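Facing Out: How a Small Shelf Gets Stocked

Packaged snacks look like the easiest part of a store to stock. They don't spoil overnight and most of them stand up without help. The trouble is that the shapes disagree. A granola pouch has a soft base and a wide front. A carton of bars is rigid, and a row of them shows every error in spacing.

Kastotier, a trade studio in Lendham, keeps a stocking guide for small grocers. The current edition, dated 16 Mar 2022, covers stores with under 3000 square feet of selling space. Most of its rules concern two measurements: the setback from the shelf edge and the gap between neighboring packages.

Setback is the simpler one. The front face of each package should sit an inch behind the edge of the board. The gap depends on the package. Boxes of one design can be given a strip of bare wood on each side, so that a hand can close around one without moving the next. White boxes with a printed top, set out in two loose rows, are a fair test of the rule, as a box turned slightly clockwise is easy to pick out from above.
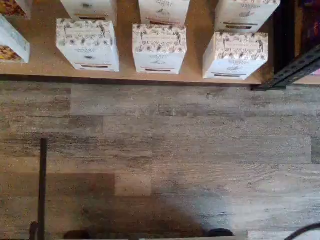
How deep should a row of boxes be on an open shelf?

Two boxes deep is enough for most slow sellers. A third row hides older stock and makes rotation harder, so keep the extra cartons in the back room until the front row has sold down.

Pouches follow other rules. The base gusset has to be opened fully by hand before the pouch is set down, or it will lean within a day. Flavors of one brand are grouped, with the panel colors facing forward. Purely Elizabeth granola and Bobo's oat bites can share a board, pouches at one end and boxes beside them. Larger cartons, such as ZBAR, go farther along, where their height does not hide anything smaller.

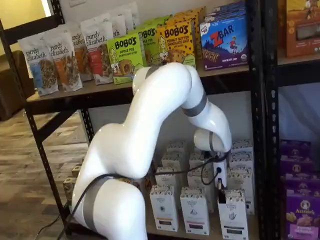

Board height is set last. Flunby, the shelving line specified in the guide, adjusts in one-inch steps. The clearance above the tallest package should be 2 inches, enough for fingers to tip a box forward. More than 1000 board positions were logged at the Ibarra store before that number was adopted, and the earlier figure of three inches was dropped in May.

Shelf tags are fixed to the board edge at the left side of each product. When a product sells out, the tag stays and the space is left open until the next delivery.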